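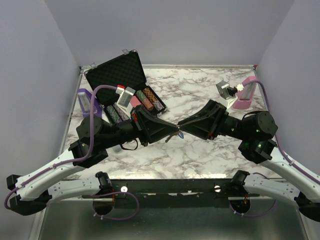
Sunday, late. Keys again! Ran the new Palleo policy for the bimanual handoff, 12 tries from the same home pose, and got 7 clean passes. Before I shortened the action chunks it was 3, so I'm pretty happy (Marcela, you called it). Most of the misses look alike: both grippers go for the keys at once and neither one backs off. I left the poker case on the table as clutter and it didn't seem to bother the thing at all – same score with and without.

To do: ask Mpho if we can log wrist torque on both arms, then redo the last 2 misses with the slower close. Chunk settings are in the Fomiren folder.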